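Season cards refused at the away gate, cup tie only
Status: Solved, waiting for confirmation
Product: Boyer Gate, with Vomine hand readers
Opened by: Tralusness FC, ticket office
Priority: High

Good morning,

I write for the ticket office of Tralusness. On Sunday we played the first round of the county cup at home against Mumley, kick-off 2.30pm, and we had a problem with the admission that we never had in the league. I try to give all the details in the order they came, so please excuse the long text.

For cup matches our season card is not valid by itself. The holder must buy the cup ticket in the web shop for a lower price, and then the ticket is loaded onto the card. It has worked in this way for two seasons. The holder comes to the gate, the steward reads the card with the Vomine, there is a green light and the person walks in.

This time 70 holders had bought the cup ticket before the sale was closed. At the main gate all of them who came were admitted normally. At the away gate, which we open also for home supporters when the away support is small, the readers gave a red light with the text "Not valid for this event". The cards were the same type and the tickets were paid. I have checked it in the sales list afterwards.

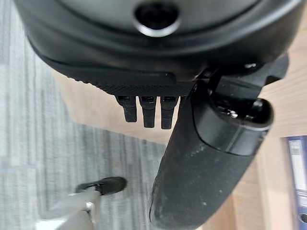
The stewards at the away gate sent the people around the ground to the main gate, and there the same cards became green. You can imagine that with kick-off so near this was not welcome. Some supporters missed the opening goal, and one of them has asked for his money back. In total 12 cards were refused at the away gate. I have the card numbers and I can send them by the secure form, I prefer not to write them in the ticket.

What I have tried already, during the match and after it:

Restarted both readers at the away gate. No change.
Checked the date and the clock on the readers. They were correct.
Compared the software version with the readers of the main gate. It is the same.
Took one reader from the main gate to the away gate. It continued to give green.
Took one reader from the away gate to the main gate. It continued to give red.

So I believe that the place has no influence and the fault goes with the reader. But I don't understand what is different, as all readers take the same event list from Boyer in the morning.

Paper tickets bought on the day, with the bar code, were accepted everywhere. Also the Mumley supporters, who all had paper tickets from their own club office, came in without any trouble. The problem exists only for a season card with a loaded cup ticket.

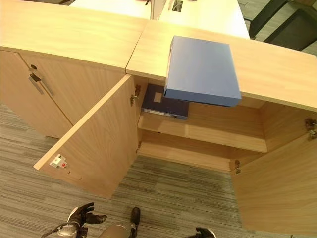 I should mention one more thing. In the week before the match the tie was moved. At first the draw gave us an away match, but the pitch at Mumley was not playable and the two clubs agreed to change the home right. We therefore created the event in Boyer quite late, and we made it by copying the last league match, as your manual suggests in the chapter about short notice fixtures. After the copy I changed the opponent, the competition and the price groups. I did not touch the gate groups, they looked good to me.

Our next home match in the cup will come soon if we are drawn at home again. We won this one, so the question is not theoretical for us. Could you please look if there is a setting I have forgotten? I have attached the log of one reader from each gate.

Kind regards,
Ticket office, Tralusness FC

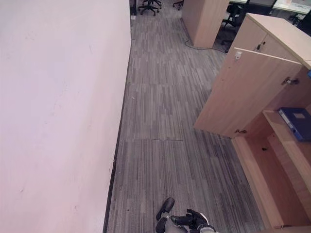
Reply from Boyer: thank you for the full report and for the swap test with the readers, it saved us time. We have opened both logs. The reader from the main gate downloaded the event with the rule "card plus loaded ticket". The reader from the away gate downloaded the same event with the rule "paper only". This rule belongs to the gate group "Visitors" and a copied event keeps it from the original match. Please open the event, go to Gate groups, choose Visitors, and tell us what is ticked under Accepted media. Please tell us also if the away gate was used by home supporters in the league match you copied.

Reply from Tralusness FC:

Thank you for the quick answer. I have looked now. Under Accepted media there is a tick only at "Bar code". The line "Season card" is empty, and below it the line "Season card with loaded ticket" is grey and cannot be ticked at all.

To your second question: no. In the league match that I copied, the visitors brought a large support and the away gate was only for them. This explains why the rule was there. I had not thought of it, as on the screen the group shows only its name and the number of readers.

I ticked "Season card" and then the grey line became available. I ticked it also and saved. Then I made a test event for tomorrow with the name "Cup test", loaded a free ticket onto 5 cards from the office drawer and read them with one of the away gate readers. Still red.

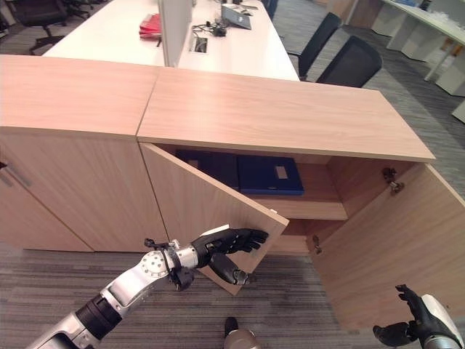 After this I remembered that the readers take the list only in the morning, or when somebody presses Update in the menu. I pressed Update, waited until the small circle stopped, and read the cards again. All 5 were green. I repeated it with the second reader from that gate and the result was the same.

So for us the solution is as follows, if another club has the same case:

Open the copied event and go to Gate groups.
Open each group, also those you did not want to change.
Under Accepted media tick first "Season card", then "Season card with loaded ticket".
Save, and press Update on every reader which belongs to the group.

I have two small wishes for a future version. It would be good if the copy function gave a warning when the competition is changed but the gate rules stay as before. And the red message could say that the card is not accepted at this gate. Our stewards read "Not valid for this event" and they believed that the supporters had not paid, and some words were said that we had to apologise for later.

Please leave the ticket open until our next home match. I will write here again after the gates have closed.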